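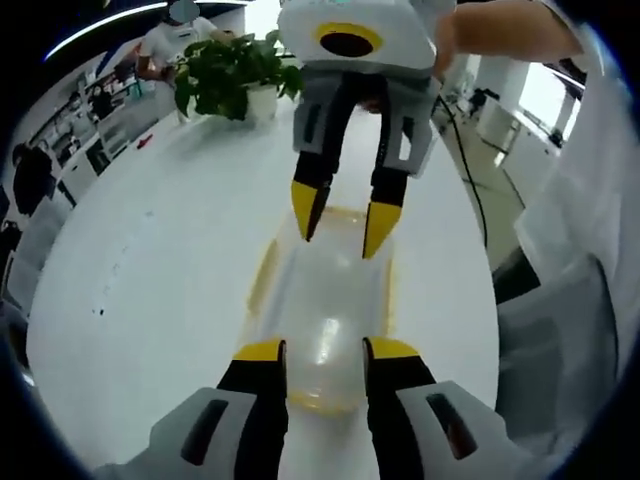

One tester on the Verari forum reckons the hand-held pair teaches you more in an afternoon than a month of slides, and after trying the kit I'm inclined to agree!

Week 8: the Verari kit from Cluvmont

You get two grippers, each with yellow fingertips, and you work them by hand, so there's no arm to program first (lovely for beginners). A clear bottle is a great starter object: see-through plastic is hard for software to judge, and the glare is part of the lesson.

For the lab, work in pairs and record 50 tries. Note the colour of your object and where you gripped it.

My one grumble is the manual, 26 pages with no index.

Reading: Tudose notes, chapter on grasping.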